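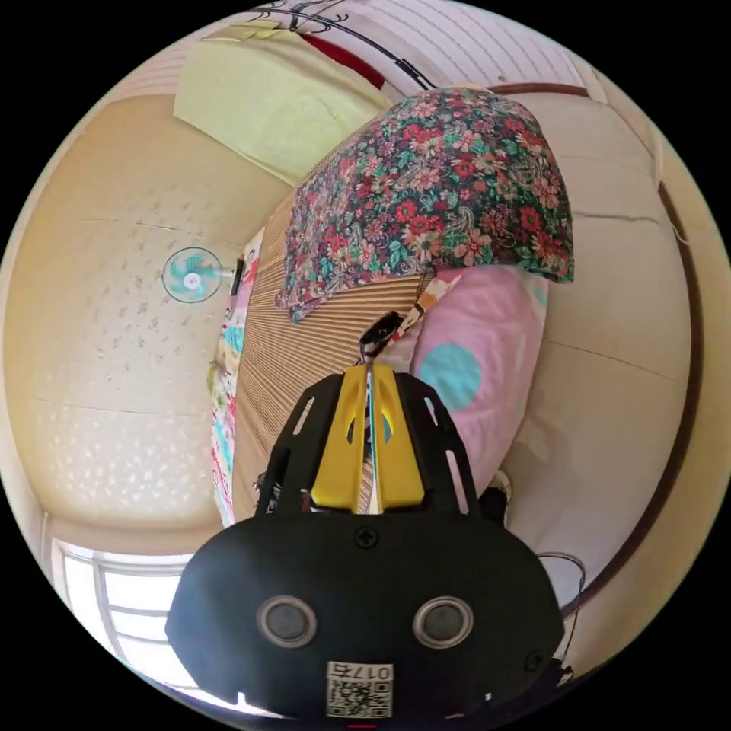

Woven reed mat, patterned strap, pink pillow and folded floral cloth.

Tinora Small Bedrooms
README, last updated Sep 26, 2023

Tinora is a collection of pictures and notes on tidying small bedrooms: the mats, the quilts, the pillows, the clothes that end up on the bed, and the order in which people deal with them. If you like textiles even a little, I think you'll enjoy poking around in it. We certainly had fun putting it together!

What's inside

23 rooms
328 pictures
359 item notes, in plain text
one word list (words.txt), still growing
one folding guide (folding.txt)

An item note covers one thing in one room. It has a short name, a type, where the thing was, and what state it was in: folded, spread, bunched, rolled, hanging or piled. There is a free text line at the end, and that line is where the good stuff is. Some notes have a whole paragraph there about how a quilt is put away for summer, and some just say "see pillow."

Folders

rooms/ has a folder for each room, numbered
notes/ has the item notes, with the same numbers
words.txt
folding.txt
CHANGES

Room 14 has no floor plan sketch. Sebastián Tapia drew the others by hand and they are lovely, but that one got lost and none of us wanted to redraw it from memory.

Item types

Floor and bed mats. Reed, grass, cotton and anything else flat that people sit or sleep on. We note the direction of the lines or stripes whenever they can be seen, which is a surprisingly useful thing to have when you want to know if a mat has been turned. Material goes in only when it is clear. Otherwise the note says "mat, striped" and leaves it there.

Bedding. Pillows, quilts, sheets and bed covers. Patchwork gets its own tag because there is so much of it, and because the colors are a joy to sort through. Polka dots, checks and florals are tagged too. A quilt that shows only along its border is tagged "border only," and please don't guess at the middle.

Clothes. Tops, trousers, dresses, scarves, plus "garment" for whatever we couldn't name with confidence. We kept "garment" broad on purpose. Tahsin Dissanayake went through the first batch and changed a good many "sweaters" back to it.

Straps and small things. Belts, bag straps, ribbons, loose loops. They land on the floor or on top of the bedding and they make up the messiest part of the notes. If a strap joins on to something else, both go in one note.

Everything else. Fans, curtains, windows, stools. Noted when they affect where the clothes can go, otherwise skipped.
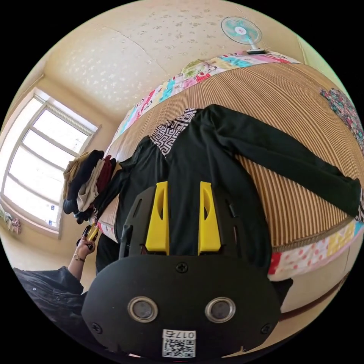
Zahira Nair
Room notes and word list

A bed makes a great folding table, and most of the rooms use it as one. The striped mat gives you a flat surface with straight lines already on it, so you can line up a hem or a sleeve without thinking too hard. A black top with long sleeves is a nice test of the notes, too: on dark cloth the folds are hard to read, and a patterned collar panel is often the only part that tells you which end is which. I write the collar down first - "Greek key, black and white" - and then work outward to the sleeves.

The folding guide follows the same habit. It isn't a rule book, just the steps we saw or were told most often:

1. Spread the garment with the collar pointing away from you.
2. Smooth the body before touching the sleeves.
3. Bring one sleeve across, then the other.
4. Fold the sides in, then fold up from the hem.
5. Add it to the stack with the folded edge facing out.

Fasil Tamiru folds sleeves down the body instead of across and has written a cheerful objection to step 3, which you can find at the bottom of folding.txt. Both ways are tagged in the notes (sleeve-across, sleeve-down).

How "spread" and "bunched" are told apart

Spread means you could trace most of the outline with a finger. Bunched means you couldn't. A top lying flat with one sleeve stretched out to the edge of the bed is still spread, even if the other sleeve is bent. We argued over this in June for longer than I'd like to admit, and the older notes in rooms 1 to 6 were redone afterward.

Color words

Use everyday ones: pink, pale pink, turquoise, tan, cream. No paint chart names, please. If a pattern has more than three colors, list the ones you'd mention to a friend and stop.

Known gaps

Winter bedding is thin on the ground. Drawers and closets are hardly covered at all, so the notes tend to stop at the stack of folded clothes. Bright windows wash out the color of anything close to them, and we've marked those notes "color unsure." Nothing has been measured, so please don't use the sketches to work out the size of a bed.

Adding to it

We'd love more rooms! Copy the blank note in notes/, fill in one per item, and send it to Nabila Ong, who looks after the folder numbers. Keep the free text line under 2000 characters (yes, somebody went over). New words for words.txt are welcome in any language, with a short gloss in English. I'm especially after names for the different ways of rolling up a mat, as I have only four so far and one of them might be a family joke.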